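A Morning at the Vukadinović Smokehouse
12/17/18

I had been meaning to get out to Stutow since May, when a reader wrote to me about the ham. It took me until the week before the holidays to go, and by then the road in was all slush and I had the wrong shoes on. But I went, and I came home with a trunk full of sausage, so no complaints!

Vukadinović is a family meat company on the edge of town, with a cutting room, two smokehouses and a little store out front. Once in a while they open the back to visitors. There were 13 of us in my group, mostly locals who've been buying there for years and wanted to see behind the counter (one couple argued the whole way through over whether the bacon used to be saltier).

You start in the changing room with a hairnet, a long white coat and rubber boots. Mine were a size too big and I clomped. After that comes a hand wash, then another hand wash, and then the cold. I knew a cutting room would be chilly, but I had dressed for a walk and wished I had dressed for skiing.

Most of the pork comes from farms near Minel, the next town over. It arrives as half carcasses in the early morning, and by the time we got in, the crew was already down to shoulders and loins. They work fast and talk the whole time. Our guide said the plant handles over 4,000 pounds of meat in a normal week, and a lot more in December when everybody wants a ham at once.

The curing room was my favorite. It's dim and smells of salt and pepper and something sweet I couldn't place, and the hams just hang there in rows doing nothing for months. I asked what was in the rub and got a smile and no answer. Fair enough.

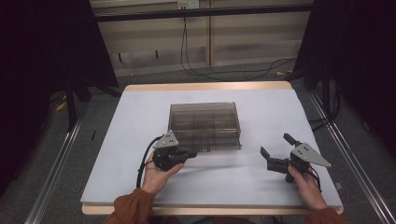
The smokehouses are out across the yard. The older one is brick, black on the inside, and burns beech. The newer one is a big steel cabinet made by a company called Ikow, with a control panel and a window in the door. I went in ready to be a snob and prefer the brick one, but then we tasted the same sausage from each and I picked the wrong one. Twice. The old smokehouse takes 3 days for a batch of bacon and the new one does it overnight, so you can guess where most of the store stock comes from. The hams still go in the brick one.

We talked a bit about prices, too. Feed is up, energy is up, and people who used to buy a roast every weekend now buy one every other weekend and get ground pork in between. They've started selling smaller packs for that reason, 800 grams for the mixed sausage, and those go quickest of anything in the store.

If you go, call ahead, as the tours fill up and they don't run them when the plant is busy. Wear thick socks. Bring a cooler if you're driving any distance, and bring cash, because the card machine was down when I was there and I had to borrow from the bacon couple. I got the ham, the garlic sausage, a jar of lard and a piece of smoked neck that didn't make it to the weekend. I'm going back in spring for the fresh bratwurst.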